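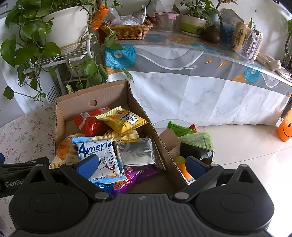
Hand-held gripper open over a box of packaged snacks, blue pads facing.

Natness hand gripper – set-up and care

Category: Handling tools > Grippers > Maintenance
Reading time: 3 min
Print this page | E-mail this page

The Natness hand gripper is a two-finger tool, held and worked by a person, used for picking small packaged goods and recording the pick as it is made. Two angled finger arms on a central housing, one soft pad per finger, camera looking forward over the housing. Same finger geometry as the arm-mounted Natness, so pads and pins swap between the two. First built at Tarnau, later at Cernach.

This article covers set-up, daily care and common repairs. For the arm-mounted version see Natness (arm).

Layout

Central housing, ribbed. Linkage on each side, running out to the finger arms. Main pivots sit low on the arms under round silver caps; the smaller linkage pins are higher up. Pads are blue on current tools. Older pads from the Belhaj stock were grey and slightly shorter – do not mix the two on one tool, the tips will not meet.

Setting up

Begin with the fingers fully open and the tool off. Check both arms reach their stops together. If one lags, slacken its linkage clamp half a turn, push the arm home by hand, tighten again. Close slowly on a strip of paper. It should be held along the whole pad. Held at the tip only means the pad is seated crooked; take it off and refit.

Zero is set closed, never open. Press and hold the trigger for 10 seconds until the reading drops to nought. Then open and close 2 times and read again. A drift of more than a hair and the zero has to be redone.

Camera next. Both pads must be in view when the fingers are open, and the housing should fill the bottom of the picture. If a pad is missing from view the bracket has been knocked, usually in transport. Straighten the bracket before touching the lens.

Trial pick

Usual practice is a mixed box of snack packets, the sort with crimped ends, heaped any way up. Foil is slippery and bright, plastic bags are puffy and give under the pad, so between them most faults show up. Approach with fingers open, one pad either side of the packet. With a packet close to the cardboard wall the outer finger may have to go outside the box; back off and come in from another angle instead of forcing it, the pad edge catches on the cut cardboard and peels.

Leonilde Falcão's set-up notes from Cernach give a lift by the top crimp as the first test and a grip across the belly of the bag as the second. Some workshops do it the other way round. Makes little difference.

Daily care

Pads: wipe with a damp cloth, no solvent. Crumbs and sugar dust get into the pad edge and harden there. Dry before use.
Pivots: one small drop of light oil under each cap, weekly. Wipe off the rest, oil on a pad ruins it.
Linkage pins: push each with a thumbnail. Any that move want a new clip.
Lens: soft cloth only.

Pad life at Cernach was logged as around 947 picks on foil, less on cardboard. Doina Begović, who kept the log untill November, recorded splits begining nearly always at the lower outer corner.

Common faults

Fingers close unevenly – worn pin on the slow side, or a clamp that has slipped. Change the pin first.
Clicking on opening – dry pivot, sometimes grit. Cap off, clean, oil.
Reading jumps – cable pinched at the housing. Open up, re-route, close.
Packet slides out – dirty or glazed pad. If wiping does not cure it, replace both pads as a pair.
Weak grip – spring tired. Part no. 252, fitted from the rear, housing need not come off the handle.

After any repair the zero must be set again. Often forgotten, and gives a fault that looks just like a slipped clamp.

Storage

Fingers slightly open, never shut tight, pads take a set overnight. Keep out of strong sun.

See also: Natness (arm); Belhaj pads; Finger linkage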